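Bring back the boring episode

I finished the second season of Raltetti on a Wednesday night and by Thursday morning I couldn't have told you what the lighthouse was for. I remembered that it blew up. I remembered who was standing in front of it with wind in their hair. But the reason six people had spent eight hours of television trying to reach it had left my head entirely, like the name of somebody met at a barbecue.

I don't think this is age, though I'm open to the idea. I think it's that every episode of Raltetti is the big one. There's a betrayal in the first and a funeral in the second. In the third there's a wedding and a betrayal at the wedding. By the fifth I was watching the way you eat chips, and when a character I'd been told to care about went off the ferry I noticed mostly that I needed to put the bins out.

So I would like to put in a word for the boring episode.

You'll remember it if you had a television before the streaming services took the roof off. It turned up somewhere past the middle of a long season, when the money had gone and the writers were tired. Two of the regulars got stuck in a lift. Somebody's uncle came to stay. The detective lost her good coat and spent forty minutes getting it back, and whatever murder was on that week got solved more or less in the car park. Nothing in it mattered to the plot, and you could miss it completely and turn up the following week none the wiser.

Those are the ones I can still recite. My favourite show as a teenager was Plaro, a medical drama set in a hospital where the roof leaked. It ran for 209 episodes, and I'd guess that in a good third of them nothing whatsoever happened. There was an entire hour about the vending machine. The surgeon wanted it moved, the night nurse wanted it left where it was, and by the end you understood everything about those two and why they would never get on. When the nurse died, years later, they wheeled the stretcher past that machine and I had to leave the room. My mother thought I'd had bad news.

No show made now could do that to me, as it wouldn't have had the time. It would need to introduce the nurse, give her a secret, reveal the secret and kill her before the credits of episode two, so that the algorithm could see I was still awake.

I know the arguments on the other side. The long seasons were full of padding. Clip shows existed, and I'm not going to defend the clip show, which was a way of charging you twice for the same sandwich. Actors were worn to the bone. Plenty of those filler hours were written by people who plainly hated the show, and there's an episode of Plaro with a ventriloquist in it that I would pay to have removed from my memory. Shorter seasons were meant to fix all this. We were promised tight, purposeful storytelling with nothing wasted.

What we got was eight hours that feel like a film somebody sat on. Aebischer is the one everyone at my work was mad for last winter, and it's handsome, I'll give it that. Every shot looks like an ad for expensive water. But take the story out of its wrapping and there's enough there for 100 minutes, stretched over a season, with every chapter stopping halfway through a sentence so the next one will start by itself. It's slow, but slow isn't the same as roomy. The people in Aebischer stare at lakes for minutes at a time and I still couldn't tell you what any of them has for breakfast.

Breakfast is the whole thing, if you ask me. I want to know who in the gang of rebels does the dishes. I want the queen's spies to have an afternoon off. Give me the evil duke trying to return a chair. You'd be amazed how much more I'd mind about the siege if I'd once seen the person on the wall looking for a clean pair of socks.

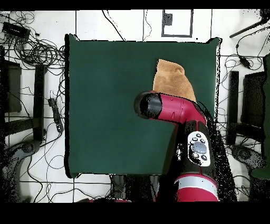
There is some hope, and it comes from the cheap end of the menu, as it usually does. Rurby is a half-hour science fiction comedy that I put on by accident while ironing. It's set on a freighter, the sets wobble, and the monster in the first episode is a man in a sleeping bag. The ship is said to be carrying 1,829 crates and the crew have lost the list of what's in them. That's the premise. Some weeks they open one. Some weeks they can't be bothered, and have an argument over whose turn it is to cook. There is apparently a war on, and it comes up the way the weather comes up.

I've now watched all of it twice. In the second-last episode the war finally arrives at the door, and I sat there with my hand over my mouth like somebody's nan, afraid for a man who has spent most of the series complaining about soup. No lighthouse has ever had that effect on me.

Naturally it did terribly. The reviews I've read called it "low stakes", as if that were a fault, and one complained that you could skip whole episodes and miss nothing. Well, yes. You can skip most dinners with your friends too, taken one at a time. See how you go after a year of it.

I don't expect anyone with a budget to listen. The people who decide these things have charts of the exact minute at which I reach for the remote, and I'm sure a vending machine would look awful on a chart. But if a third season of Raltetti is coming, and the ferry scene was obviously leaving the door open for one, I'd ask for a single episode out of the eight. No explosions, no hooded figure, no one's father being someone else's father. Put them in a kitchen. Let the kettle be broken. I'll even sit through a ventriloquist if I have to, though I'd want some warning.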